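Tritmont says its bagged greens are fresher. Where are the numbers?

Tritmont will put a "picked, trimmed, chilled in 14 hours" label on its leaf vegetables from July, the produce packer announced this morning. The lettuce and cabbage go out first, with spinach to follow if shoppers in Clurnberg take to it. The company says the greens will keep longer in a home fridge. How much longer, it didn't say.

The claim rests on a trial at the Bunlow packing shed, where 1000 heads were followed from field to cold room. Tritmont's two-page summary says the results were "very encouraging." It gives no figure for how many heads browned at the stalk end, how many leaves were stripped off and thrown out, or what the fridges were set to. A request for the full results got a polite reply and the same two pages.

Yakubu Anozie, who has sold vegetables at the Clurnberg covered market for years, isn't rushing to change suppliers. "Fourteen hours from when?" he said. "From the knife, or from when the truck gets unloaded? I've had lettuce that was a day old and limp, and I've had three-day-old cabbage you could bounce off the floor."

He has a point. The label starts its clock at "intake," a word the summary leaves undefined. If intake means arrival at the shed, a head that sat in a warm field bin all afternoon could wear the same sticker as one cut at dawn – and the shopper would be none the wiser.

Then there is the price. Labeled heads will cost 41 cents more at Gunnlaugsson stores, the only chain signed up so far. Gunnlaugsson wouldn't say how the extra is split between grower, packer and store. A spokesperson did say early customer feedback was good, which is odd for a product that isn't on sale yet.

Tritmont says a longer report will come out after the summer. Until then, the old checks cost nothing: look at the cut end of the stalk, feel the weight of the head, and bend an outer leaf to see if it snaps.

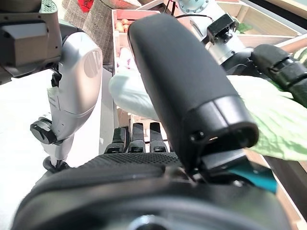

Gunnlaugsson will keep selling unlabeled heads at the current price, at least through the end of July.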